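Home Forums People & Workplace New posts Members Log in

Scrapping the self-assessment part of annual reviews — has anyone done it?

wattle_and_daub
18 August 2020

Hello everyone, long-time reader and fairly rare poster. I look after people matters (and payroll, and the phones when it gets busy) for an organisation with 55 staff, and we're getting ready for annual reviews again. The form we use was inherited from whoever had my job two people ago. It starts with a self-assessment that staff fill in before they meet their manager. There are nine questions, each with a rating from one to five, and a comments box under every one of them.

I've just read the whole lot from last March, start to finish, with a pot of tea and then another pot of tea. Nearly everyone gives themselves a four. The modest ones give themselves a three and write a paragraph apologising for it. One very good person rated herself two for "initiative" in the same year she rebuilt our entire booking process, and her manager, bless him, nudged it up to a three and left it there! I found that quite upsetting to read, if I'm truthful.

So I'd like to drop the section altogether and let people turn up and have a conversation. My director is nervous and thinks staff will feel they've lost their voice. We use Prumness for the forms and I can switch the section off with a tick box, so the mechanics are easy. It's the people side I'd love your thoughts on.

paperbark_hr

Oh, please don't drop it completely. I know those forms are a slog, and I've read my share of fours, but for quieter people it's the one time in the year they get to put their side first without being interrupted. We tried going without for one cycle and the confident ones did beautifully. The shy ones sat there nodding while their manager told them how the year had gone, and afterwards came to me to say they'd meant to mention this or that and the moment had passed.

What I'd do is throw out the numbers and keep the words. Nothing good ever came of asking someone to rate their own initiative.

tin_roof_tess

Agree with paperbark on the numbers, disagree on the rest. We went without any written self-assessment two years ago and wouldn't go back. What made it work was moving the conversation out of the manager's office. Ours happen in the staff room at our Gakbridge site with a cuppa, at a quiet time of day, and people are a different shape in there. They talk. I've had someone tell me more beside the foosball table than they'd written in four years of comment boxes.

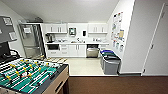 Staff room at Gakbridge, foosball table end.

I should add that we do send the questions out a week ahead so nobody's caught on the hop. They just don't have to hand anything in. Some bring a page of notes, some bring nothing at all, and both are fine with me.

wattle_and_daub

Thank you both, that's already more useful than the webinar I sat through last week. Tess, can I ask what your managers write down afterwards? Our director will want something on file, and I can't see her being happy with "had a good chat, biscuits were eaten".

tin_roof_tess

Ha, no, ours wouldn't either. The manager writes half a page within two days: what went well, what's been hard, what we've both agreed to do. Then it goes to the staff member, who can change anything they like before it's saved. That last step is the one I'd fight for. People are much better at correcting a draft than at filling an empty box, and if there's something in there that isn't right, they will tell you, even the quiet ones.

brolga77

Sorry to be the grump in the corner, but I'm uneasy about all this cosiness. A review is a formal thing. It can affect someone's pay and, in a bad year, whether they've got a job. I've been on the staff side of the table as a rep and I've seen a lovely relaxed chat turn into a file note that the person barely recognised. When they had their own written self-assessment on the system, dated, in their own words, we had something to hold up. When they didn't, it was one memory against another and you can guess whose memory counted.

And I'd never want my own review held in a room where somebody might wander through to make toast. With the greatest respect to Tess, who I'm sure runs a lovely ship.

tin_roof_tess

No offence taken, and the toast point is fair. We put a sign on the door and people are good about it. Anyone who'd prefer an office gets an office, and a couple of them always do. I'd also say that anything to do with pay or conduct is a separate meeting for us, with proper notice and a support person if they want one. Mixing it all together is where I think the old annual review went wrong in the first place.

On the written record, though, you've given me something to chew on. Ours can edit the note, but you're right that the manager gets the first go at the wording, and the first go matters.

paperbark_hr

brolga, that's the argument I should have made and didn't! Yes. The first version on the page tends to set the tone for everything that comes after it.

maple_lurker

Chiming in from Canada, where I do this for a company with 154 people across three sites. We had the nine-question form too (was there a factory somewhere turning them out?) and our completion rate was sitting at 73 per cent, most of it done the night before in what I can only describe as homework spirit. We cut it to two questions:

What are you proud of from this year that your manager might not know about?
What would you like to be different by this time next year?

No ratings. Nobody has to fill in both. I was braced for one-line answers, and we did get a handful, but most people wrote properly, and a few wrote pages. The "might not know about" bit does a lot of the lifting. It gives the modest ones permission, I think. Your booking process person would have had somewhere to put it.

We run it in Enell, which is clunky as anything, but two text boxes are within its powers.

wattle_and_daub

Oh I do like that first question. I've just read it out to my colleague at the next desk and she went quiet and then said "well, how long have you got?" so I'd call that a promising trial.

brolga, I take your point very seriously and I'm a bit embarrassed I hadn't thought of it. I was so busy being cross with the fours that I forgot the form might be protecting someone.

gumboot_finance

Can I put in a word for the numbers? I know, I know. But where I work (Makori, we do fit-outs) the self-rating next to the manager's rating is the one part I find handy. I'm not interested in the score so much as the gap. If someone gives themselves a five for communication and their manager says two, that's a conversation you need to have, and without the numbers it might never come up. All very polite prose and then a surprise resignation.

paperbark_hr

I've heard this a lot and I do see it, gumboot, but in my experience the gap tells you more about temperament than about work. I've had whole teams where the best performers were rating themselves lowest. And once the two numbers are side by side the meeting turns into a haggle. I sat in on one where they spent twenty minutes on whether a three could be a three and a half, and then ran out of time for the training she'd been wanting to ask about.

gumboot_finance

Well, yes, I've sat in on that one too. I still think there's a place for it with new managers who dodge hard topics. But perhaps it's a crutch for the manager and we shouldn't make the staff carry it. I'll have a think. I'm not fully persuaded!

tin_roof_tess

I've been mulling this over since lunch and I'm going to ask our managers to try maple's two questions before the next round, optional, saved in the person's own words and not editable by anyone else. Chats stay where they are. brolga, you may claim half a point.

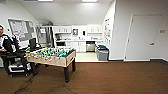

Same staff room, again looking towards the kitchenette, with the foosball table in front and the black cart at left.

wattle_and_daub, if it helps with your director, I'd offer it as a trial for one cycle and ask staff afterwards which they preferred. Ours came down 80 per cent in favour of no compulsory form, but the ones who disagreed had very good reasons and I'm glad we asked them why.

brolga77

Half a point gratefully received. I'd want it in writing, mind you.

One small practical thing for wattle: check what happens to the old self-assessments if you untick that box. When my last workplace changed its forms, the previous years' answers vanished from the staff view, and there was a fair bit of ill feeling until they were brought back. Export them first and let people have their own copies.

wattle_and_daub

Goodness, I would have unticked it without a second thought. I'll run an export and ask the Prumness support people before I touch anything.

So my plan, for anyone following along: two questions in place of nine, no ratings, the person's own words locked once they submit, manager's note afterwards with a right of reply, and a choice of where to meet. The pay discussion I'd love to split off too, but that one's above me and will take some gentle work. I'm seeing the director next week and will come back and tell you how I got on.

maple_lurker

Good luck! If she asks how long it takes people, tell her ours used to complain about the time and have since moved on to complaining about the parking.

Related threads

Exit interviews by phone or in person?
How much notice do you give before a review meeting?
Right of reply wording for file notes
Probation check-ins for part-time staff
Prumness: exporting old form responses
Peer feedback in very small teams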